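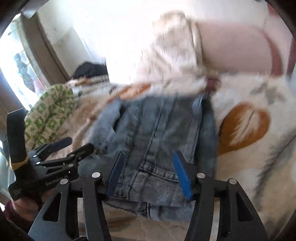
Linham Textile Care: Finishing and Folding Department
Staff Forum > Working Practices > Hand-held grippers and the folding rota

Started by M_Arancibia (Department Manager)
January 12, 2023

Colleagues are invited to use this thread for comments on the department's work with hand-held grippers. The recordings made with them will be used to prepare the Jumance folding system, which is planned for the home visit service from June. Until then all customer orders will continue to be folded by hand.

The following arrangements apply to all 29 members of the department. Gripper sessions are counted as ordinary working time. No session is to last longer than two hours, and a break of 30 minutes follows each one. Participation does not affect grading, and the number of garments completed in a session will not be used in any individual review.

Mirta Arancibia

Reply from Quang_Bui

Thank you for setting this out. I support the work in general, and I would ask that the rota be looked at again.

A folder on the ordinary rota can change task when the hands become tired. During a gripper session there is one task, and the grip is the same from the first garment to the last. Two hours is too long for denim. It is heavy, the seams are thick, and a waistband has to be held firmly before the rest of the garment can be brought over. Shirts and pillowcases are much lighter on the wrist. I suggest that denim sessions be limited to one hour. 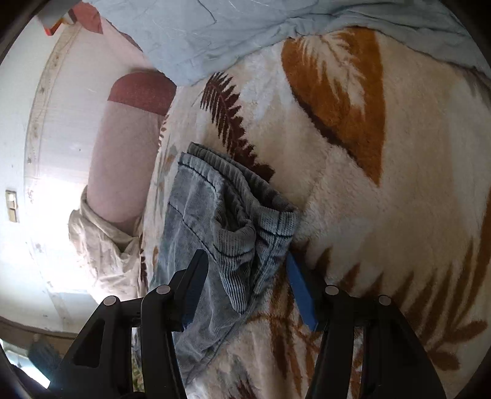
Light blue denim gripped between the pads of a hand-held gripper.

I would add that the speed of the work is very different. Those of us with long service fold jeans without looking. With the grippers we must look at every corner, and newer colleagues should be told to expect this so that they do not feel they are doing badly.

Quang

Reply from G_Barrientos

I agree with Quang on the length of sessions. I do not agree that the remainder of the arrangement is satisfactory.

The first message states that customer orders will be folded by hand until June. It does not state what happens to the folding posts afterwards. Colleagues are being asked to pass on a skill which they are paid for, and they are entitled to know what they will be paid for once it has been passed on. When the Godoy sorting line was installed, the sorters were informed that their posts were safe, and within the year most of them had been moved to loading on different hours. Their pay was protected. Their hours were not, and for people with children the hours mattered more.

I therefore request a written statement on hours as well as on posts.

Graciela Barrientos

Reply from so-ying.lui

I was one of the sorters moved at that time, and my experience differs from Graciela's account in one respect. The change of hours was offered in writing and I accepted it. I do accept that some colleagues felt they had no real choice.

On the present matter, I have completed several sessions and found them reasonable. Work in a customer's home is seldom done on a clear table. A garment may have to be folded on a bed, with a quilt, a cushion and other clothing close by, and it is this part of the job that I should like to see recorded properly. 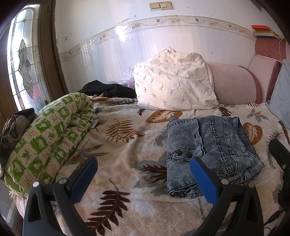
A machine prepared only on an empty bench would be of little help to the home visit teams, and they would be the ones putting matters right in front of the customer. For that reason I would prefer experienced folders to take these sessions, and I would prefer their names to be recorded somewhere as having contributed.

So-ying

Reply from B_Alemayehu (Health and Safety)

I have noted the comments on denim. The forms received so far cover 149 garments, and the remarks about sore wrists all concern jeans or jackets. I shall recommend a one-hour limit for denim and thick cotton. Colleagues who use the Natura wrist supports may continue to do so during sessions.

Please report any discomfort on the day it occurs.

Bethel Alemayehu

Reply from G_Barrientos

The one-hour limit is welcome. My question on hours remains open.

Reply from M_Arancibia (Department Manager)

The one-hour limit for denim and thick cotton is accepted and the rota will be amended. So-ying's suggestion regarding names will be adopted for those who give their consent.

With regard to hours, I am not in a position to give the statement requested by Graciela. I have asked Personnel for a written reply, and it will be posted in this thread when it is received. The thread will remain open.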